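Kestwood bin trials, progress report to Getov
Period: July
Prepared by Lena Śliwiński

Work package 2: container wear

The grey bin has stayed in service for the whole period. The walls remain sound. The slanted panel is in poor condition: the whitish surface on its upper part is badly worn, with dark streaks, chips and vertical scratches, and darker grey is exposed across much of the lower half. The metal floor is smudged and scuffed but usable.

A total of 593 loading cycles were logged against the bin, of which 57 were stopped early and are excluded from the wear figures. Stoppages were mostly blocks coming to rest against the base of the panel. This position accounts for more delay than any other and will be reported separately in the next period.

The load is unchanged from the Tang series: rectangular blocks in dark green and brick red. No blocks were replaced. Block dimensions will be checked again at the end of the work package.

Spending on this package stands at 90 per cent of the sum agreed. The remainder covers a new panel from Navel, ordered but not yet delivered. We ask Getov to confirm that fitting costs may be charged to the same line.

Outstanding items
Panel delivery date, Navel
Revised limit for surface wear, to be agreed with Getov
Floor inspection, including the area near the two small holes

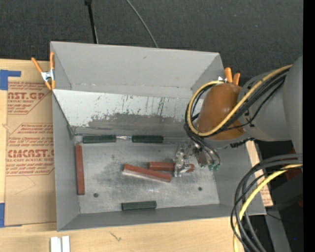
Figure 1. Bin with green and red blocks, showing wear to the slanted panel.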